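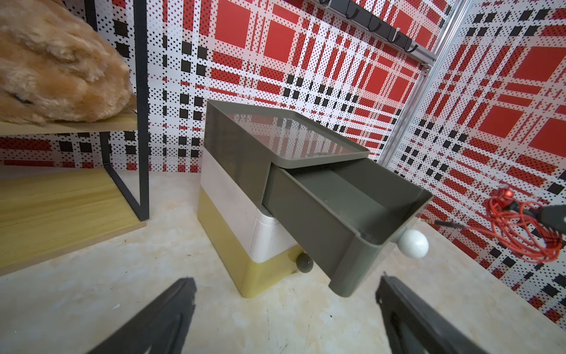 *Picture 1. The drawer unit at the test cell, top drawer pulled partway out.*

**Drisow – returns and sorting, Brarkthorpe site**
**Minutes of the staff meeting on the two-arm cell, 2/22/20**

Present: sorting staff of both shifts, shift leads, the cell technician, one staff representative. Apologies were received from the Saavedra office.

**1. Minutes of the last meeting**

Accepted with one correction. In item 4, "operators will be moved" should read "operators may ask to be moved".

**2. Report on the cell**

The technician reported that the cell ran 119 trials of the drawer task since the last meeting. In 73 of them a person had to step in, mostly with the earphones. The cables catch on each other, and then the gripper lifts more than it should. Opening the drawer is now the easier part of the work.

A member of the evening shift said that sorters open a tangle with the fingertips and do not think about it. She asked if this knowledge is written down somewhere. It is not. Agreed that two sorters will sit with the technician and explain how they do it, in paid hours.
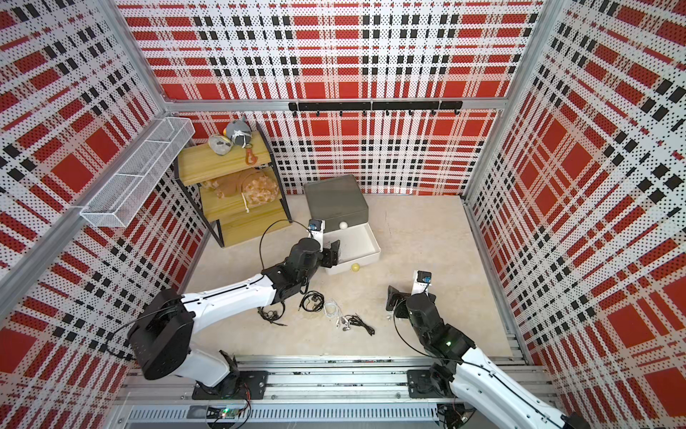

The evening shift also asked who is responsible when an earphone cable is damaged in the cell. The lead answered that such damage is recorded under the cell and will not appear in any sorter's personal figures. Staff asked to have this in writing – the lead will send it.

**3. Changes to the work**

Last month 2328 small items came through the sorting tables by hand. Management does not plan to lower the number of sorters before June. After that the plan is open, and several people said they are not satisfied with this answer.

The new role of "cell attendant" was discussed. The attendant resets the drawer, lays out the items again and stops the arms when needed. Some colleagues like that there is less bending. Others find it lonely, as the attendant stands away from the tables and has little to talk about with anybody. Proposal: change the attendant every two hours. Accepted for a trial period.

The question of pay grade for attendants was not solved. It goes to the Pleduvmont office.
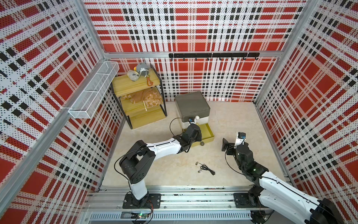

*Picture 3. Drawer task with one pair of wired earphones on the floor of the cell.*

**4. Training**

Everybody who wishes can take the attendant training, also part-time staff. The stop procedure must be shown in practice – reading the sheet is not enough. The sheet will be rewritten in simpler words.

**5. Other matters**

The light over table 2 is still flickering. Reported again.

Next meeting will be announced on the board by the lockers.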